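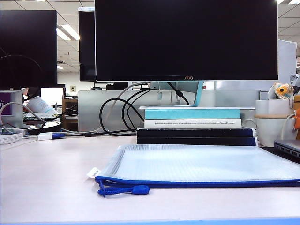 Selness is a method for teaching robots to handle everyday objects on ordinary office desks. It was developed at the Promanham laboratory as part of the Zonus project on household and workplace automation, and was first described in a technical report dated Jan 9, 2026. The method belongs to the wider family of imitation learning, in which a robot is trained from recorded examples of a task.

Background

Earlier work at Promanham used bare tables with a plain backdrop. Policies trained in this way performed well in the laboratory but lost much of their accuracy when moved to desks in daily use, where cables, books, pouches and closed laptops lie close together. Translucent and glossy items proved especially hard, as their outlines change with the lighting. Selness was designed to address this gap by collecting examples at working desks and leaving the background as found.

Method

Training takes place in two stages. In the first, a vision model learns to separate objects that may be moved from those that must be left alone, such as monitors and their stands. In the second, a control policy is trained on 2000 demonstrations covering 19 tasks, among them lifting a soft pouch and closing a zip. Each demonstration is recorded by a fixed camera that views the workspace. Before an action is carried out, the system compares 3 candidate grasps and rejects any whose path would touch a protected object - a step known within the project as the Liew check.

Results

The report states that the policy completed most tasks on desks absent from the training data, and that contact with protected objects became less frequent once the Liew check was in use. Performance was weakest with loose cables and with thin items lying flat on a pale surface.

Limitations

The method assumes that the camera does not move during a task. It has been tested at 2 sites only, both of them offices, and its use in kitchens or workshops has not been studied.

See also

Imitation learning
Robotic grasping
Zonus project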